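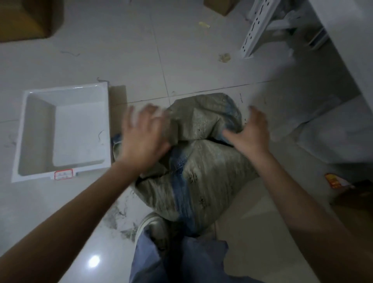

Figure 4-1. Woven polypropylene sack, filled portion at the bottom, slack fabric folded over.

4 Preparing and Loading Bagged Feedstock

4.1 Before you start

This section applies to the Draltden grain cleaner with the standard hopper and the manual gate. If your unit has the powered gate, read Section 5 first, then return to step 4 of 4.3.

Feedstock may be wheat, barley, oats, or dry field peas. Do not run oilseed through the standard screens. The Gellero fine screen set is required for canola and flax and is sold separately.

Check the following before opening any sack:

Main switch is OFF and the plug is out of the wall.
Hopper gate is fully closed (handle toward the motor side).
Lower screen is seated on all four pins.
Dust sock is clamped to the outlet and is less than half full.

CAUTION: A screen that is not seated will lift when the shaker starts. Grain will pass under it and go out with the clean fraction.

4.2 Inspecting the sacks

1. Look over the outside of each sack. Surface dust is acceptable. Set aside any sack that smells musty or feels warm when you press your hand into the side.

2. Squeeze the lower corners. Hard lumps mean that grain has caked. Break up a small lump by hand after opening. Do not load a sack with lumps larger than a golf ball.

3. Take a moisture reading from at least one sack in each lot. The Morikawa probe supplied with the cleaner reads correctly only when the tip is fully buried. Hold it still until the display stops changing.

4. Write the lot number on the log sheet. If the sacks carry no lot number, assign one and mark each sack with a permanent marker.

NOTE: Grain above 12 percent moisture will clean, but the aspirator setting must be raised by one mark and the screens need brushing twice as often.

4.3 Opening and loading

1. Move the sack to the loading side of the machine. Lift with two people if it is too heavy to control. Do not drag it by the neck – the weave will spread and leak at the seam.

2. Stand the sack upright and untie the neck. Keep the string if it is sound. If the neck is sewn, cut the chain stitch at one end and pull the loose thread until the seam opens.

3. Remove all pieces of string, thread, and loose weave from the mouth of the sack. Fold the mouth outward to make a cuff.

CAUTION: Loose polypropylene strands wrap around the feed roller shaft and damage the bearing seals. This damage is not covered by the warranty.

4. Rest the cuff on the hopper lip and tip slowly. Stop when the grain reaches the line stamped inside the hopper.

5. Level the grain with the wooden paddle. Never use your hand.

6. Close the hopper lid, reconnect the power, and start the machine as described in Section 6. Open the gate to position 7 for wheat or barley. See Table 3 for other crops.

4.4 Closing a part-used sack

Twist the neck at least two full turns, fold it over once, and tie it below the fold.
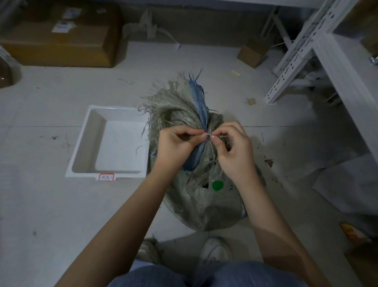 A sack tied in this way can be stored upright for the rest of the season, provided that it is kept off bare concrete. Use a pallet or two lengths of lumber. Leave a hand's width between the sacks and any outside wall.

Record the remaining weight on the log sheet. Part-used sacks should be run first at the next session.

4.5 Messages during loading

Code 102: Hopper lid open. Close the lid and press RESET.

Code 283: Feed roller stalled. Switch off, unplug, and clear the roller from below. Check the shaft for string before restarting. If the code returns with the roller clear, the drive belt is slipping. See Section 9.

Spare screens, paddles, and belts can be ordered from the Draltden parts desk, attention Lorna Salazar. Orders received by noon on Tuesday ship the same week. Have the serial number ready – it is on the plate below the main switch.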